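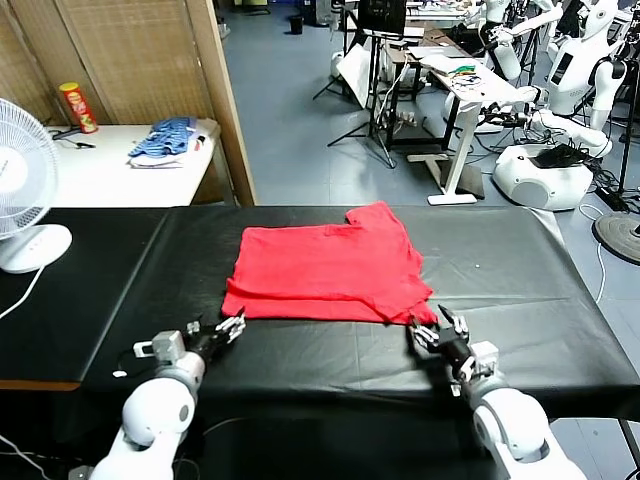 Red garment part-folded on a black-covered table.

Second home checks: fixed fee or hourly?
Board: Owners / Property management

tidewrack
Posted 2025-01-07
Moving our house over from Hermans to Zomier at renewal. It is a three-bed on the coast, empty from October to Easter apart from the odd weekend. Hermans charged a flat 3,000 a year for fortnightly visits, key holding and linen changeover. Zomier quotes 106 per visit with a written report, and linen is billed on top. Before I sign I would like to know what other owners have in their schedule of works. Mine says "general inspection" and nothing more.

prelen_owner
"General inspection" is worthless as a term. Ask for a list. Ours has stopcock position, boiler pressure, loft hatch, all external doors, fridge seal, and every tap run for 3 minutes. The tap run matters if you have a legionella clause in your letting insurance.

Lerato Steyn
I manage properties for a living, though not for either firm. Fortnightly may be too long a gap for your insurer. Many unoccupancy clauses want a visit every seven days with the water left on, or a full drain-down. Read the policy first, then buy the visits to match it.

grout_and_about
Disagree on drain-down. We did it two winters running and lost a shower valve and a pump seal. Heating held at 10 degrees with the water on has been cheaper overall.

Lerato Steyn
Cheaper until a joint goes while the place is empty. A shut stopcock limits the loss to what is already in the pipes and tank. You can keep the heating on with the mains closed if the system is sealed.

grout_and_about
Ours is vented, so no.

prelen_owner
Back to fees. At 106 a visit, fortnightly all year is 2,756 before linen. Weekly over the winter months will take you past the Hermans figure. Has anyone got them to quote a seasonal rate?

nota_bene_4
Yes, in June. Zomier agreed a lower winter rate provided visits fell on their existing route day. The reports come through Nota — timestamps on each item, which our insurer accepted.

tidewrack
Thanks. Policy checked: seven days, or drained. Our system is sealed, so I have asked Zomier for weekly winter visits on the route day, with the stopcock listed as a separate item. Linen I will probably do myself.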